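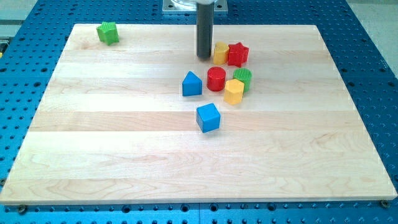 Page last changed: Thursday, March 15, 2018

Filed under: Early Maths / Shape and Space / Chapter 5

CHAPTER 5
Sorting, Matching and the Names of Solids

Eight blocks and a board are enough to fill a whole morning of mathematics, and I mean that quite seriously. Tip the pieces out of a shape sorter, leave the lid with its holes in the cupboard for now, and you have a small collection that can be grouped, regrouped, argued over, drawn round, stamped in paint and built into something that falls down. Children will do most of this without being asked. Our job in this chapter is to notice what they are doing and give them the words for it.

The set we shall keep coming back to has stars, cylinders, a heart, a triangular prism, a hexagonal prism and a cube, in red, yellow, green and blue. It is an ordinary set in cheerful colours. What makes it so good for teaching is that colour and shape pull in different directions. There is a green star and a red star. There is a red cylinder and a green cylinder. Ask one child to find "the ones that go together" and you may get the two stars; ask the child beside her and you may get the star and the cylinder that are both red. Both are right! Let them tell each other why, and keep out of it for as long as you can bear.

5.1 What counts as the same?

Guilan Qiu taught a reception class for 13 years, and her notebooks are the backbone of this chapter. In one entry from May she records a boy who sorted his blocks into "ones that roll" and "ones that don't", then stopped at the heart. He pushed it along the table on its side. It rocked over one of its lobes and came to rest on the straight part. He put it between the two groups and called it "a bit roller". She wrote it down word for word and moved on to the next table – a lovely piece of teaching.

Sorting begins with one rule. It might be colour, or whether a piece rolls, or whether it has corners. Young children often change the rule halfway through, so that a line begins red, red, and then goes star, star, cube. Try not to correct this. Ask "What are you looking for now?" and wait. The child who can answer is already holding a rule in mind, and the child who can't will usually look back along the line with great interest.

Later on you can try two rules together. "Find me one that is green and has points." In our set only the star will do, and a child who reaches for the green cylinder has heard half the question. Say it again more slowly and let them have another go.
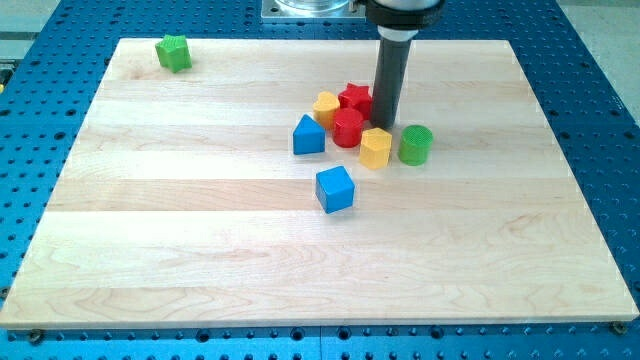
Fig. 5.1 Eight shape-sorter blocks on a maple board. The green star is on its own; the red star is with the main group.

Look at Fig. 5.1 with the children and ask what they would move first. Somebody nearly always wants to bring the green star over to the red one. Somebody else will want to start with the blue pieces, the cube and the triangular prism, which makes a good pair to talk about as they have a colour in common and very little else that a four-year-old would mention.

5.2 Flat names and solid names

Most of us say "triangle" when we hold up a triangular block, and the children say it back. This is fine at three and becomes a muddle at seven. A triangle is flat. The block has triangles at its two ends and three other faces joining them, and its proper name is a triangular prism. Children enjoy long words enormously and there is no need to save this one for later. Yufang Dai used to have her class chant "prism, prism, same all through", and then hunt the room for more of them.

The idea behind the chant is worth spelling out. If you could slice a prism straight across, like a loaf, every slice would have the same outline. The hexagonal block works this way and so does the star. So does the heart, if it has been made with straight sides. A cube works whichever pair of faces you start from, and children who find this out for themselves tend to go and tell everyone. A cylinder has the same outline all through as well, but its side is curved, and in school we keep the word prism for solids with flat faces. By that rule the heart isn't a prism either, even though it passes the loaf test. Older children like that sort of trouble.

Try this
Cut the loaf test in modelling dough. Press a block into a thick slab, lift it away and fill the hollow with dough of a second colour. When it has firmed up a little, take it out and slice it with a thread. Lay the slices in a row and compare them.

5.3 Setting out the pieces

Give the blocks a surface of their own. A plain wooden board is ideal, large enough to leave space between groups. Edges matter to small children: what is on the board is in the game, and what is off it is not. Gilberto Sánchez keeps a coloured cloth under his, so the border shows clearly from across the room.

Put the pieces down in a loose jumble with one set well apart from the rest, then say nothing. A piece on its own begs for a story. Is it lost? Is it first in the queue? Write down the answers, as you will need them for Exercise 5A, where each child chooses a piece to stand alone and gives a reason based on its shape.

Shares: 13 | Comments: 8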